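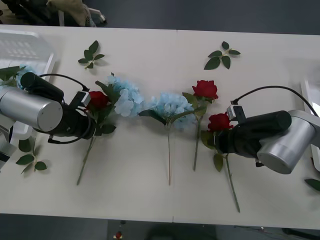

Derkulley, April

Skesura: questions we receive often

Skesura is a club for people who want to keep a daily notebook and have already stopped several times. We write in the evening, each person at home, and once in the month we meet. The answers below are for new members, but old members also write to us with the same questions, so please read them again from time to time.

What do I have to write?

Three lines each day. The first line is what you did, the second is what you left for later, and the third is free. Some members use the third line for the weather or for what they ate. You can write more if you want, but only the three lines count for the club.

How much time does it take?

Most people need less than 20 minutes, also with looking for the pen. If you regularly need much longer, you are probably writing a diary, and you are welcome to do this too, after the three lines.

Must I write by hand?

No. We have members who use a telephone and members who use a typewriter. We ask only that you stay with one way until the end of a round, because the pages get lost when they are in different places.

How long is a round?

A round is nine weeks. You can join in the first or the second week. After this we ask you to wait for the next one. You may of course begin to write by yourself in the meantime, and many do.

What happens if I miss a day?

You put the date and a short line across the page, and you continue the next evening. Please do not fill the day in later from memory. We tried to allow it in our first round, and several people were sitting on the last evening with a whole week to invent.

I missed more than one day. Am I out?

No. Members with more than three missed days in a row get a short letter from us, and it is a friendly letter. If you don't want to receive it, tick the second box on the form.

Does anybody read my notebook?

Never. At the end of the round you send us one number, the number of days on which you wrote. We do not ask for the pages and we cannot keep them for you. Please don't bring them to us for safe keeping, our cupboard is small and has no lock.

What do you do with the numbers?

We add them together and put the sum on the board at the Brenard reading room. Last round it was 2,415 days. Single results are not shown, not even the best one. We had a long discussion on this and the vote was close, but the rule stays for this year. 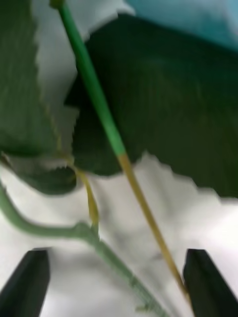 Green leaves with toothed edges, close up.

Which notebook should I buy?

Any notebook with enough pages. Many of us use the Dmytriv one with the grey cover, as it lies flat when it is open and the shop in Derkulley usually has it. The paper is a little thin for a fountain pen. We don't receive any money from Dmytriv and we do not sell notebooks.

Can my child take part?

Yes, if the child wants it and can write alone. For children one line is enough. Write "one line" beside the name on the form, otherwise we will send the wrong sheet.

When are the meetings?

On a Saturday, from ten in the morning, in the Brenard reading room. The date is written on the sheet you get at the start of the round. The door to the street is often closed on that day, so use the one in the yard. Tea is there, cups are sometimes too few, and it is good if you bring your own.

Do I have to speak at the meeting?

No, you can listen. Some members bring their notebook and write during the whole hour, and this is also fine.

How do I leave the club?

You write to us that you leave. A reason is not necessary. The fee for the running round is not returned, but if you have paid already for the next one, we give this back in the same week.

My question is not on this page.

Please put it on paper in the box beside the reading room desk. We empty the box after each meeting, so an answer can take up to a month.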